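The Robots Are Fine. Open the Doors More Often.

Monday, June 23, 2025

I have been to a lot of robot demonstrations. Most of them are held in a hall with bad coffee and a rope between you and the machine. A person in a polo shirt presses a button, the arm picks up a part, the arm puts down the part, and everyone claps. Then you go home with a tote bag.

The open day Condine held this month was different, and I think other companies should copy it.

Condine writes software that teaches robot arms to handle groceries. Its main customer is Hayashi, which packs produce boxes for home delivery. The software learns from people. A person does a job by hand with a pair of grippers, the movements are recorded, and enough of those recordings become training material for an arm. Most firms in this business keep that first part out of sight and show you the arm. Condine did it the other way around. The arm was in a side room, and you could go see it if you wanted. The main event was the hand work.

There were 60 places and all of them were taken. Visitors went in small groups to homes near the office where the recording is done. No stage, no rope. My group got an apartment, and the task for the hour was fruit: pick it up from the cloth and set it on the plate, then put it all back and do it again.
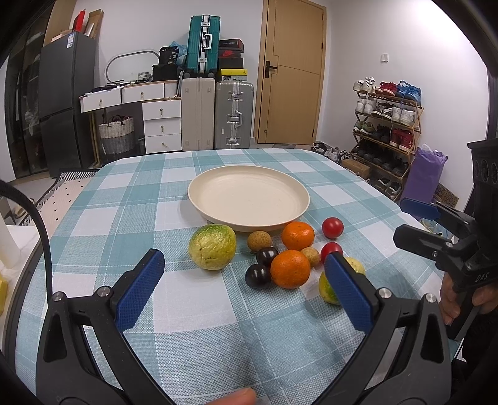 One woman in our group said on the walk back that it looked like dull work and she wondered who would do it for a whole shift. She said she had come expecting to worry about robots and was now more concerned about wrists.

I think that is a fair thing to say, and it is a question she would not have asked at the usual kind of show. At a trade hall you see the finished arm and you ask how fast it is. In a room with the people doing the recording, you ask about breaks, pay, and how many times a day somebody picks up the same plum. Those are better questions. Condine's staff answered them. The recorders work in one-hour blocks. The target for a task like the fruit one is 300 good runs, and a run with a dropped tomato gets marked as a drop and kept in its own folder. They are paid by the hour and not by the run, which I was glad to hear.

I was also allowed to try the grippers myself. Each one is held by the handle, and you squeeze to close the pads. I thought an orange would be simple. It took me four tries to get one onto the plate, and I bumped the plate twice. The longans were worse. They are small and they roll, and you have to come at them almost straight down. After ten minutes my forearm was sore and I had a much clearer idea of why a packing robot costs what it costs.

My complaint is about the side room. The arm there ran on a model trained from 501 recordings, and it moved 106 pieces of fruit during the time the doors were open. That count was written on a whiteboard, which is good. The number of failed tries was not written anywhere. When I asked, I was told it was "in the logs." If you are going to be open, be open about that too. People who have just spent an hour watching a person struggle with a longan are not going to be shocked that a machine struggles with one.

I know the argument against all this. Punness, which sells a competing system, has said it does not hold open days because visitors slow down the work and may copy the method. The first part is true. Our group surely cost Condine some recordings that afternoon. I don't believe the second part. Nobody is going to steal a business by looking at a bowl of oranges, and the hard part of the work is in the software and the hours.

Meanwhile there is a new packing line planned in Flamatby, where I live, and the people who work in the old one have heard very little about it. They have been shown a video. It is a nice video with music. It does not tell them who will record the tasks, whether any of those jobs will be local, or what happens when the arm drops something.

A visit would cost one afternoon. The line is due to start in October, so there is time to arrange one. Let them hold the grippers, let them ask about the pay, and put the drops on the whiteboard next to the picks.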